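Vedell two-arm bench cell, used, with notes on the grip fault

Condition: used, working, one known fault (fixed, see below)
Sold by: Comside, second-hand and rebuilt bench automation
Supplied with: both arms, both grippers, controller, black bench top, socket box, two spare fingertips, my notes
Collection or pallet delivery

Right, before you get excited about the price, please read the whole page. I've put the fault first and the nice bits after, and I'd like whoever buys this to know what they're getting.

We took the Vedell in as a part exchange in December. It's a pair of small arms that face each other over a black bench, and we set it up for plug testing, so the arms take a plug to a wall socket, push it in, pull it out again and do that all day long. I love this sort of machine. It's small enough to sit next to, it doesn't make a racket, and you can teach it a new move in the time it takes to drink a tea (a big tea, I'll admit).

What went wrong

On a Tuesday, a bit after 4 in the afternoon, the right gripper let go of a plug halfway through the push. The left one still had hold of the cable and carried on with its own move, so the plug got dragged sideways across the face of the socket and pinged off the bench. Bits of plastic, one bent pin and a very loud word from me. The stop button did its job and both arms froze, which was a relief, but I didn't like that I'd had to press it. The cell should have noticed for itself that one hand was empty.

I ran it again with an old plug and it was fine. Ran it again, fine. I got to 11 good goes and was just about to blame the plug when it dropped the next one in exactly the same way. If you've ever chased a fault that comes and goes you'll know how cheerful that made me!

Ákos Fodor came over to have a look, as he knows these controllers far better than I do, and he spotted that the right gripper's reading was jumping about whenever the arm reached past a certain point. The lead to the gripper had been tied down too tight by somebody before us. Every long reach gave it a little tug, and now and then the signal dropped out for a blink. The controller read that as "open", and it opened. That's the bit that bothered me most. A lost signal should mean hold still and shout, and on this one it meant let go.

What we did about it

New lead on the right gripper, with a proper loop of slack. We did the left one as well while we were in there, even though it had never missed a beat.

New settings on the controller, so a lost grip signal on either side now stops both arms where they are and keeps the fingers closed. Kálmán Veres wrote this part and I tested it by pulling the connector out mid-move, over and over, until he asked me to stop.

Slower approach for the last stretch before the socket. It adds a little to each cycle. You can put it back to the old speed from the menu, but please run it slow for a while first and see how you get on with it.

New socket faceplate, since the old one had a gouge across it.

After all that we ran it for 40 hours spread over a couple of weeks and had no drops at all. I can't promise you it'll never drop anything again, it's a used machine and grippers are grippers. I'm happy with it though, and I've got my own fingers near it most days.

Things I'd want to know if I were buying

The stop button cuts the motors and the arms sag a touch when it's pressed. Only a touch, but don't have your hand underneath. Pause it from the controller first, then press stop, then reach in.

There's no guard included. We used it behind a Fülöp light curtain which has already gone to someone else (sorry), so you'll need to sort out your own before you let it run by itself. Please do. A small arm still gives you a nasty pinch, and I've got the blood blister to show for it.

The bench top marks easily and shows every speck of dust. Wipe it with a dry cloth. I used spray cleaner once and it went patchy.

The fingertips are the standard fit, so the Hesus pads go straight on if you want something grippier. I tried a set on round plugs and liked them, but for square ones the bare tips were better.

The socket on ours takes two-pin and three-pin plugs. If you want to test a different sort, the box comes off the bench and you can swap the plate. Get someone who knows mains wiring to do it, and leave the socket dead while you're teaching the moves.

If you'd like to see it run before you decide, ring the workshop and ask for a demo. Mornings are best. I'll happily pull the lead out in front of you so you can watch it stop.
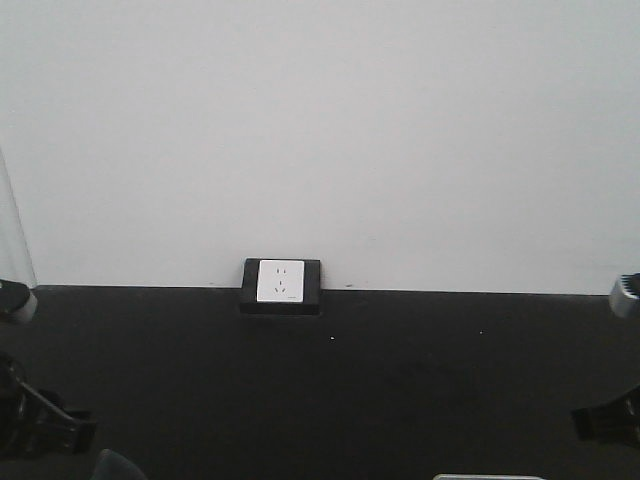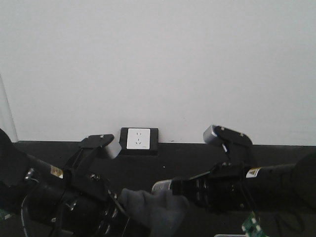
The socket at the back of the bench, in one picture with the middle of the bench clear, in the other with the two silver fingertips either side of it and a gloved hand in between the arms.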